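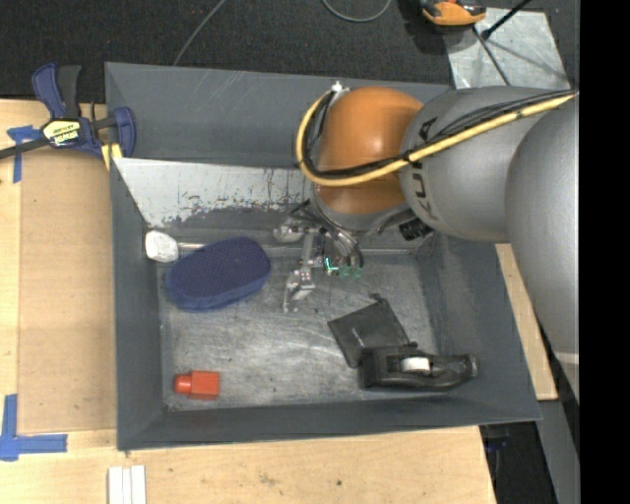 Khang La
Shop Fixtures and Storage, Wendbridge

Bins: Condition Gallery, June

Wendbridge keeps its small loose goods in open metal bins. They come to my bench for inspection when the floor staff report a snag, a sharp edge or a finish that has started to come off. The gallery entries record the state of the metal as received, with the action taken. Measurements are in inches unless noted.

Entry 1. Large open bin, gray, bench view

Roughly rectangular, sloped sides, open top. Set on the wood tabletop for inspection.

Back wall: tall, with faint light scratches. No action. Scratches of this kind do not catch a fingernail and are left alone.

Slanted rear panel: pale surface over the left part, chipped toward the bottom and the right, with a ragged line where the pale area stops and dark gray begins. Logged as grade 3, edge to be feathered.

Floor: bare worn metal. Cloudy silvery patches, many fine scratches, small dark specks. Logged as grade 2. Specks to be wiped with solvent before any decision on refinishing, as some marks of this type are residue and lift off with a cloth.

Right wall: broad, slants outward. Checked by hand along the top edge. No burrs found.

Left wall: long and narrow, beside the wood. No burrs found.

Front wall: dark gray. Not graded this round.

Grading used in the entry

Grade 1. Marks visible only at a low angle to the light. No action.

Grade 2. Marks visible from standing height, surface still smooth to the touch. Clean and recheck at the next round.

Grade 3. Surface layer broken, with an edge that can be felt. Feather the edge, clean, and recoat if the bin is going back to painted goods.

Grade 4. Metal bent, split or pitted through. Pull from use.

The grade applies to a panel and never to the whole bin. A bin with a grade 3 panel and a grade 2 floor is entered as both, and the shelf card carries the higher number. Older cards from the Gullard building carry a single letter. Those letters were assigned by a different method and should not be converted. Regrade the bin.

Feathering

The purpose is to remove the step between the coated and uncoated areas so that parts do not hang up on it. Procedure:

Empty the bin and brush out the grit, working from the back wall to the front.

Wipe the panel with solvent and let it dry fully.

Sand the ragged edge by hand with 300 grit, moving from the coated side toward the bare side. Do not use a powered sander on a slanted panel. The pad rides up at the bend and cuts a groove that takes longer to correct than the original damage.

Stop when a cotton swab drawn across the line does not leave fibers behind. The color difference will still be plain to see. It has no bearing on the grade.

Wipe again. Recoat or leave bare as the card directs.

Allow about 22 minutes of sanding for a panel of this size. Thin coatings go faster. Thick ones tend to flake ahead of the paper, and the flakes have to be chased until a firm edge is reached.

Recoating

Two coatings are on the shelf. Flondis gray is the standard choice for bins that hold painted or plated goods. Montecinos clear goes on floors that are being left bare but need to be kept from staining. Do not put one over the other. A test patch done in the spring peeled at the overlap within the month.

Mask the top edges before spraying. Coating on a top edge wears off first and sheds into the contents.

Notes on floors

Bin floors wear faster than walls, and the pattern depends on how the contents move. Long straight scratches come from items dragged to one side. Cloudy patches come from small items turning over in place, and they tend to merge as the bin ages. Neither one weakens the sheet at the depths we normally see. A floor that has gone cloudy from corner to corner can stay in service as long as it passes the swab test.

Dark specks are the item most often misread. Wipe first. If the speck stays, press a plastic scraper against it at a shallow angle. If it still stays, enter it as a mark in the metal and measure the widest one. Mehrangiz Rahimi holds the pit gauge at the Gullard building and will lend it out for the afternoon. Please return it before 4:30 p.m. so that it can be locked up.

Corrections

The previous round listed the slanted panel as a separate insert. It should be treated as part of the bin for grading, and the card has been rewritten to match. The panel stays in place for sanding.

Send additions to the fixtures desk with the bin number and the panel name. Panel names are back, rear slant, left, right, front and floor, taken with the tall wall farthest from the person writing the card.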